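Palcombe Shared Workshop
Walk-round checklist, Bench 2: machine chores trial
Month: August
Reviewed at: 9:40 a.m.

Purpose: to check that the bench is safe to run and to note which small jobs the arm can be left to do and which still need a person. Mark each item OK, FIX or HOLD. Comments go under the item, and please write enough that the next inspector can follow.

1. Power and stop button
OK. Stop button within reach from the front of the bench. Pressed it once with the arm idle and once during a move. It stopped both times. Reset needs the key, as it should.

2. Cables and floor
FIX. The Jaber power lead still crosses the walkway behind the bench. Cover strip has been ordered. Until it arrives, use the other side.

3. Fingers and grip pads
OK. Pads are seated and the screws are tight. Grip force is at the lower setting and should stay there for anything thin. Closing on a narrow strip is the kind of hold we most want checked, and a hard squeeze will mark the plastic.
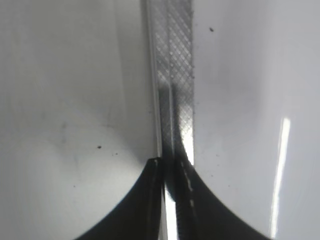 The Rullix controller logs every close of the fingers. It shows 1,387 closes on this set of pads and the shop limit is 1,913, so they can stay on for now. Change both pads together when the time comes. If a pad starts to lift at the corner, change it early and write the count here.

4. Speed limit
OK. Set to the slow profile. Anyone who raises it has to sign the bench log first.

5. Work surface
OK. Whiteboard chores are on the list this month because every office and kitchen has a board, and wiping one sounds like a job a machine ought to manage. My opinion is that it is partway there. Wiping a whole board is fairly easy to set up. Wiping one letter and leaving its neighbors alone is much harder, and so is writing one in. With an A at the left, a C well over to the right and open board between them, a person would see where a B belongs without being told. The arm needs the spot given to it. The eraser by the right rail is also a reach worth testing before each run, as a grip that lands on the housing at a bad angle can push it into the frame.

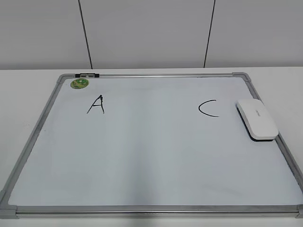 Board chores should be scored on the finished board only. Arm time goes on a separate sheet. A green magnet near the top left corner is part of the layout, and a run that moves it should be marked as a miss even if the lettering is good.

6. Markers and caps
HOLD. Uncapping is not cleared for unattended running. Dry markers go in the bin, and a fresh one should be put out by hand. Recapping has the same status.

7. Clear space around the arm
OK. Tape line on the floor is worn but readable. Keep stools behind it.

8. Letters in a row
OK with comment. A, B and C can all be read from the front of the bench, and the gap from B to C is wider than the one from A to B. For a shopping list or a shift note I would accept that. For a label or a sign I would do it by hand.

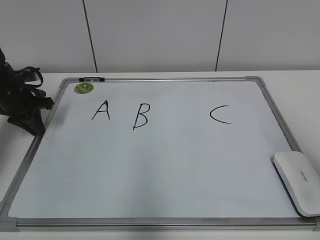
9. Other chores reviewed
Folding shop towels: HOLD. Corners get missed and somebody has to refold.
Sorting bolts by length: OK, supervised.
Emptying the Fliladach parts tray: FIX. Tray sits too far back. Move it forward before the next run.
Sweeping the bench top: OK for dust, HOLD for metal chips.

10. Sign-off
Bench may run on the slow profile with a person in the room. Items 2 and 9 to be looked at again after the cover strip is fitted and the tray is moved.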